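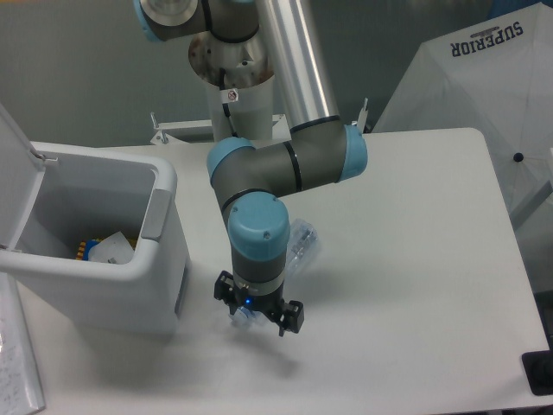 Week 6: The Dropped Bag Fault

Welcome back, everyone, and do get comfortable, as I'd like to take our time over this one. In February the Pillthorpe sorting cell logged 264 failed picks, and 247 of them were thin clear plastic. The fingers closed, the controller reported a good grip, and the arm carried nothing at all to the bin (I've done the same with my keys!). 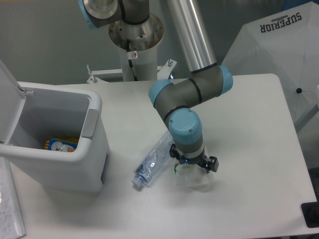 Fig. 2. Gripper over a clear plastic bag, bottle alongside.

Before lab, please read Chin-lung Chang's fault report and jot down where you would add a grip check.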